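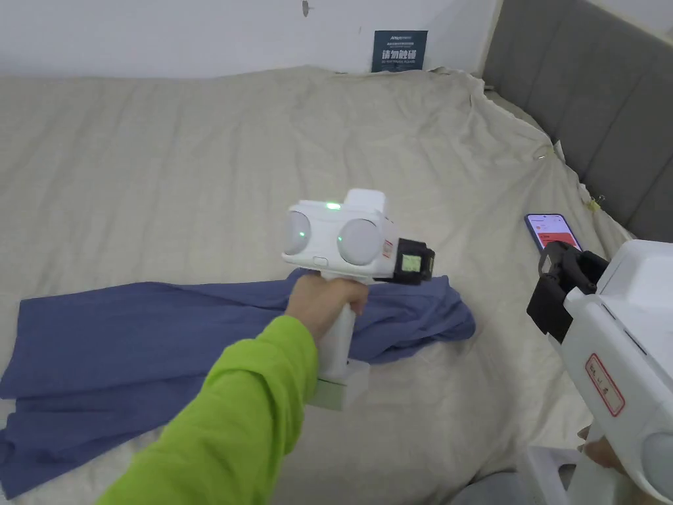 Hand-held gripper over a blue cloth.

Treasury update: Endow delegation contract moves to version 4

9 December 2025

The vote to replace the Endow delegation contract closed with 511 votes in favor and 35 against. Quorum was met. The new contract will be deployed after the standard timelock, and the old one stays readable but will stop accepting new delegations.

Three changes affect token holders. Partial delegation is now supported, so a wallet can split its votes among up to 12 addresses. Delegations expire after four proposal cycles unless renewed – the old contract kept them open with no end date. Revoking a delegation takes effect at the next snapshot, as before.

Existing delegations do not carry over. Holders who take no action will have their votes returned to their own wallet at the first snapshot under the new contract. Delegates should check their totals before relying on them to meet the proposal threshold, which is unchanged.

Wallets connected through Plevetti will show the new contract address once the interface is updated. Multisig wallets need to approve the address by hand. The Anska voting dashboard reads both contracts during the changeover, and its totals may lag by a few blocks.

The separate request to fund Cropper, the tool that trims inactive addresses from the delegate list, was withdrawn by its authors and may return in April with a smaller budget. Comments on the draft are open in the governance forum under the Tools category.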